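December
By Zamfira Stoica

Finally got the localiser to stop sulking in the simulator! I'd spent the whole morning blaming the wheel odometry (poor thing), and the trouble was my own feature matcher the entire time. Put it in front of a plain stretch of wall and it has next to nothing to hold on to, so it grabs at any old speck and the pose estimate wanders off. I'd asked it for 400 features a view, which was greedy, and it was making up the numbers with rubbish. 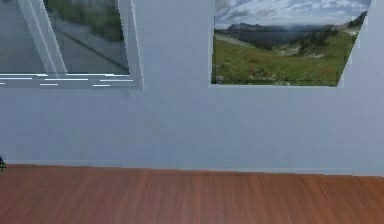 So I dropped the minimum to 80 and let the filter lean on odometry whenever the matches get thin. Drift over the test loop went from 18 centimetres to 2 – I ran it again straight away in case I'd dreamt it. Jae-in wants to see it with the lights turned down before she'll believe a word, and fair enough, I haven't touched lighting yet.

Kenneth reckons we should bring in the floor line as well, as a sort of cheap horizon. I like it, but the wood grain gives me repeated matches all over the place and I'm a bit scared of it. Might try masking the floor first. Left the planner alone today, though it still stops dead at every replan and looks terribly offended.

Tea, then bed. Branch is pushed, tests are running on Droltari overnight.

Recent entries
Flellura and the missing transform
Why the planner hates corners
Moving our logs to Droltari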